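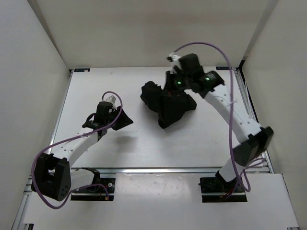 Black cloth on a white tabletop, between two robot arms.

Foltcombe Lost Property Register

1,805 entries copied out of the paper ledgers of the Foltcombe bus depot, one row per item handed in. Last updated October 25, 2025.

What's in it
One CSV file with four columns: date, route, item, outcome. Outcome is "claimed", "sold" or "see Lument". Lument was the depot's filing system, and we have not found it.

Known problems
The clerks described things as they saw fit. 176 rows say only "umbrella", and 133 say "umbrella (another)". We kept both spellings of Varnstead, including the wrong one, which was more popular.
Three rows are in pencil and may be a shopping list.
Everything from May in the second ledger is missing — the pages were cut out very neatly.

Use
Free for any purpose, with credit. Please don't use it to claim an umbrella.

Corrections
Open an issue and give the row number. "Van Hecke" in the item column is a make of suitcase, so please stop reporting it as a missing passenger.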